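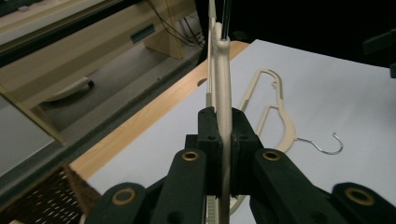
Workshop notebook, Vorkstead
Entry by Carola Kuhlmann
Saturday, after lunch

Hangers again. Gisela Voß wants us to settle on the cream plastic ones for the coat room and be done with it. I'm not there yet.

What I like: the metal hook, and the rounded shoulder. What I doubt: the ribbed bits. The seller says they stop straps sliding off. Maybe they do. I tried a silk blouse and it slid anyway, then a knitted cardigan, which would have stayed put on a broom handle, so that proves very little. Quang says I should have used a proper strappy dress. Fair, but I don't own one and neither does he.

Second worry is the neck, where hook meets plastic. Hung a wet winter coat on one overnight. No crack, but I thought the shoulders had dropped a touch by morning. Malte looked and saw nothing. We had no drawing of it from the day before, so his word against mine. Next time trace the outline on paper first!

Price is 466 for the lot if we take 400. At 50 the rate is much worse, and Gisela keeps bringing that up as if it settled the matter. Cheap hangers we have to replace by next May are no bargain.

The Paredes ones are heavier and dearer, and I haven't seen a reason to pay for them either - the bar on mine squeaked.

To do: trace, load with the wet coat, leave 30 hours, trace again. Same for the Paredes. Borrow a dress from Audrey-Anne. Please leave the white table clear of mugs until I've done the tracings, and don't hang your own jackets on the test ones (Malte).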